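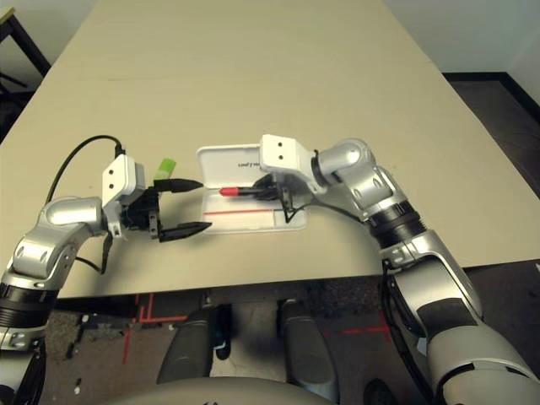 *Right arm with the lipstick over the tray, left arm open and waiting.*

March 16, 2020

Fourteen tries at the lipstick today, if I count the one where I pressed stop because I'd scared myself. I came in meaning to fix one line in the planner. I left having changed the planner, the grasp scorer, the config loader and my opinion of cosmetics.

The trouble is still the wait. Endon (our planner, named by someone who had clearly run out of names) takes the tray as a target and then sits there thinking for 3 seconds before the right arm does anything. I had blamed the collision checker, which is what I always blame. Profiled it before lunch and the checker is fine. The planner was sampling 4000 candidate paths for every move, including the ones where the arm only has to go down by the width of a thumb. Somebody set that number in November with the commit message "temporary." The somebody was me. I've put it at 500 and the pause has nearly gone, and so far the paths look no dumber than before. They looked fairly dumb before.

Then perception. Baleck does the segmentation, and it is very good at large boring objects and moody about small shiny ones. It finds the tray every time. The lipstick it finds as one object, or as two objects, a red one and a black one, which live near each other and have never met. When it splits them, the grasp scorer gets excited about the red end, and I do not want a gripper closing on the red end. I wrote a merge rule: if two pieces share an axis and nearly touch, they are one thing, and you hold it by the darker half. I know. It's a rule for exactly one lipstick. I put a comment above it saying so, in the tone of a person who intends to come back.

The green piece at the back got no attention at all today and stayed up on its end behind the left gripper, being very lime about it. It's meant for the left arm. The left arm's job for now is to hold its pose with its fingers open and keep out of the way, and I'm pleased to report it has a talent for that. Two-arm planning is still a lie we tell with locks: one arm asks for the middle of the table, gets it, and the other arm queues. Works fine until both want the tray, and then they both decline politely and I have to go and kill the process.

Control notes, before I forget:

- Lowering speed near the tray is halved. Feels slow. Leave it.
- The wrist target is given in the torso frame and the tray pose in the camera frame, and I converted one of them twice. Explains most of Friday.
- Awad (logger) drops messages when both arms publish at full rate. Need a bigger buffer or fewer opinions per second.
- Left cable makes a big loop when the elbow's up. The collision model doesn't know cables exist. Add a fat capsule around the wrist and pretend that's modeling.

What I still don't have is a decent rule for letting go. Right now the release triggers on height above the tray floor, except the tray floor isn't flat, it has those shallow molded shapes in it, and the depth map turns them into soup. I think the answer is to go by the rim and subtract a constant. I think the constant will then be named "temporary."

Sikar, the replay tool, finally opened one of today's logs without crashing, so tomorrow I can scrub through the runs and find out which of my fixes did anything. My money is on the sample count. I'd be a little hurt if it was the merge rule.

Left the 500 in a branch. Didn't push. Tomorrow: capsule, buffer, rim height, and delete the second transform properly instead of commenting it out.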